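Thursday, February 13, 2020

Wax batch for the Skolon drawer fronts. Second try.

The first batch from last week set too hard. When I rub it on the ash sample it drags and leaves small crumbs in the grain, and the colour goes dull after one night. I think I put too much carnauba. The old recipe card from Fakbridge gives the parts by weight, but I had read them by volume, so this mistake is mine.

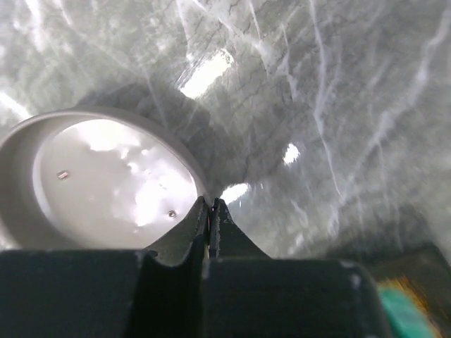
Today I melt 30 g beeswax in the double boiler, slowly, then add 200 mL of the Aleler oil off the heat. No carnauba this time. Stirred until it went clear, poured into 2 tins. The smell is strong but not unpleasant — like a church and a bicycle shop together.

After cooling it is soft as shoe polish. I can take it with a cloth without pressing. On the ash it goes on evenly, and the grey stain underneath does not lift. On the walnut offcut I see a little haze near the end grain, maybe I was impatient and buffed too early.
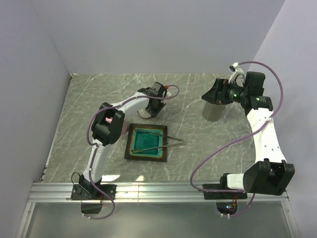

For the Dijkstra table I would still prefer a harder finish. People will put cups on it, and a soft wax will show every ring. Perhaps the oil alone, 2 coats, and wax only for the legs.

To do:
Write on the recipe card that parts are by weight.
Leave the ash sample by the window and look at the colour on Monday.
Buy cotton cloth, the blue one leaves fibres.
Used cloths with oil go flat outside to dry, never in the bin.
The old hard batch can be melted again with more oil. Not urgent.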